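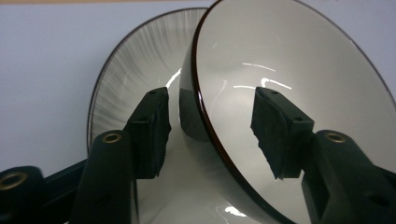 Wendy Wragg had one correction before the first question was out: the word "retired" should not appear anywhere in the piece. She and her husband live in a 31-foot trailer and move it every two to three weeks. Both work full days. She edits maintenance manuals for Stevden, a pump manufacturer, and he does payroll for two trucking firms.

The current stop is Lornitz, a county campground with 50-amp service on the upper loop only. They book the upper loop or they do not book. "The air conditioner and the two monitors will run on 30 amps," Wragg said. "Add the microwave and you are outside resetting the pedestal during somebody's conference call."

Power is the smaller problem. Most of the conversation was spent on internet service, which decides their route more than weather does. They carry two cellular plans on different networks and a satellite dish as backup. Before any reservation is made, she checks both carriers' coverage maps and then reads campground reviews, looking only for the ones that mention upload speed.

"Download figures are no use to me," she said. "I send files of up to 300 megabytes. At Tindall we had four bars and could not get one out before lunch. Four bars tells you the tower can hear you. It doesn't tell you how many other trailers are on it."

They left Tindall after two nights and forfeited the rest of the week. The fee is entered in her spreadsheet under connectivity, along with the dish.

The spreadsheet goes back to the first month. Last March, a long month with two moves, the total came to $2,313, covering sites, fuel, propane, data and the truck's oil change. Insurance and health coverage are kept on a separate sheet. She does not regard the figure as low. A monthly rate at one park would cut it considerably, and they have done that twice, both times in winter.

Moves are limited to 375 miles, and they prefer less. They travel on days when neither has a deadline, leave by 8 a.m. and aim to be level and connected by mid-afternoon. The order on arrival is fixed — chocks, level, power, router, then water. Sewer can wait until after work.

Asked about weight, Wragg went to get a sheet of paper. The trailer was weighed at a truck scale near Wemia, fully loaded, and came in 1,000 pounds under its rating. The first weighing, a year earlier, had been much closer. The difference was mainly books, a second set of tools and the habit of traveling with a full fresh tank. They now carry a third of a tank and fill at the site.

"People ask about the sunsets," she said. "We have seen good ones. I'm usually on a call with the plant at that hour, so I see them over the top of a laptop."

There is time off. They take long lunches when the stop has a trail within walking distance, and they start early in order to finish by four. At Lornitz that has meant the reservoir path most afternoons. Her husband fishes. She does not, and brings a folding chair.

The mail comes through a forwarding service, which scans the envelopes and ships a packet on request. She recommends asking for it at least a week before leaving a stop, and calling the campground office first. Some will not accept packages for guests. Lornitz does, until 5 p.m., at the side window.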